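Soup Thursdays are back, and bigger

The Hisgate community kitchen has its Thursday soup lunch back, and what a first session it was! The doors opened at noon, the bread had gone by half past, and the last bowl of leek and potato went to a man who had only come in to ask about bus times. He stayed for pudding.

Lunches stopped last autumn when the old boiler at Farance Hall gave up. Since then the cooks have made do with a borrowed kitchen across the river, sending out tubs of stew by bicycle, but it was never the same as sitting down together. The hall now has a new boiler, a six-ring cooker and, best of all, a proper serving hatch, so you can see what's coming while you queue.
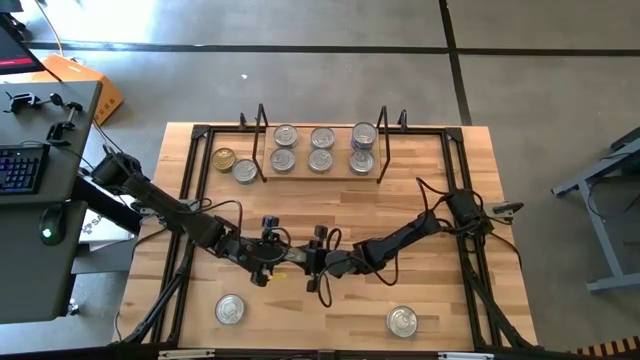
Trevor Parsons has run the lunches from the start and is delighted with the changes, especially the extra room to sit. The old folding tables pinched fingers and wobbled whenever anybody cut a loaf. He wanted long tables with striped butcher-block tops, the sort of wood that looks better the more it gets used, and a joiner on Herkisach Road has offered to make them at cost. The first two should be in by March, with benches to follow if the money stretches. Until then it's the wobbly ones, so mind your soup.

The menu is changing too. There will always be one meat soup and one without, and the cooks plan to work through recipes sent in by people who eat there. Nine have come in already, among them a smoky bean soup, a cold cucumber one that is being saved for summer, and a fish broth from Irfan Pattinasarany that his grandmother used to make on Sundays. It has lemongrass, tomatoes and a fierce amount of chilli. He has promised to turn the heat down a bit for the rest of us, although plenty of people in the queue were begging him not to.

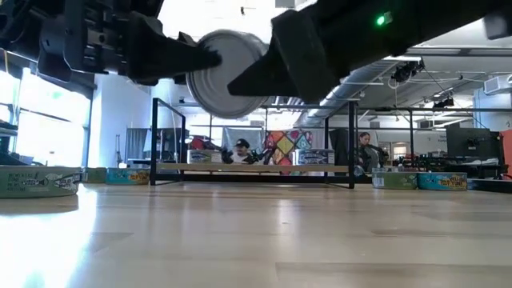

Fresh vegetables come from the allotments on Alvarado Lane, which had a bumper year for squash and onions, but the kitchen still leans on its store cupboard through the cold months. Chopped tomatoes, chickpeas, sweetcorn and coconut milk go fastest. Any plain silver tin with ridged rings round its lid is welcome as long as you can tell the cooks what's in it, so if the label has come off, write the contents on the side in marker pen. Dented ones can't be used, sadly. There is a crate just inside the front door, and it's emptied every evening.

Anyone who would rather lend a hand than a tin can come along from 9 in the morning, when the peeling starts. It's a cheerful couple of hours (the radio is loud and the singing is louder) and you get first go at the soup. No cooking experience is needed, just an apron and sleeves you can roll up.

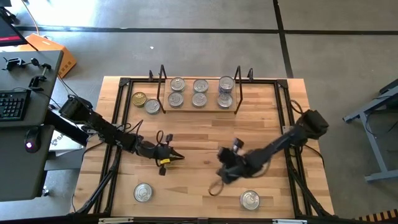

Washing-up is the other job that always needs people, and it comes with cake. Two can manage it on a quiet day, but the first lunch filled every seat in the hall and there were bowls stacked up to the taps well into the afternoon. The new sink is wonderfully deep, so at least the big pans fit in it now.

Lunch is served every Thursday from noon until 2 at Farance Hall, Hisgate. Pay what you can. Children and well-behaved dogs are welcome, and next week's soup is carrot and ginger.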